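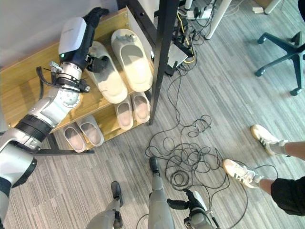

September, 7:40 in the evening

Second full day comparing the two hands on the left arm. In the morning we ran the Widov, in the afternoon the Felton. Same task for both, slippers off the shoe rack and back on again, with the head camera left alone so the footage can be compared later.

The Widov is the stronger hand and it shows on the heavy slides. It gets two fingers under the strap and holds. The trouble is the approach. It wants to come in flat over the shelf, and with the rack against the wall the wrist runs out of room before the fingers are low enough. Meifang moved the approach point up by 3 centimeters and that helped on the top shelf and made the middle one worse. We put it back.

The Felton closes more slowly but the fingertips have some give in them. With the small slippers that matters more than I thought it would. It squashed the toe a little, the slipper shifted, and the grip still held. The Widov pushed the same slipper off the shelf 8 times before lunch. I wrote down each one. After the fourth, Meifang started catching them.

Changing hands took 22 minutes, mostly the cable. The connector is on the wrong side of the wrist for our arm, so the bundle has to loop out and come back, and if the loop is too short it pulls when the wrist turns. I redid it twice. The cables on the floor are still a mess and I said I would sort them out before anyone else comes in. I did not do it today.

The controller is the part I am least sure about. We are still on the Trustier, and it drops the finger position for a moment when both arms are powered, even if the right one is just hanging there. I pulled the log after we stopped and it had 3,257 lines, most of them the same warning. Aleksandra Walczak thinks it is the supply and not the controller. She has asked for the Halász unit back from the other lab so we can swap it in and look at one thing at a time. She would also like us to stop plugging everything into the same power strip. Fair enough.

Bright light on the top shelf was a problem again after three o'clock. The camera loses the edge of the white slippers when the sun is on them and the grasp point jumps toward the wall. Locking the exposure made the lower shelves too dark to use. I want to try a darker pair tomorrow, if I can find one in that size.

Left over: shorten the sleeve on the wrist cable, rerun the Widov on the lowest shelf only, ask Meifang for her copy of the morning notes. My knees hurt from the carpet. Ate late, soup and bread, and called Mom.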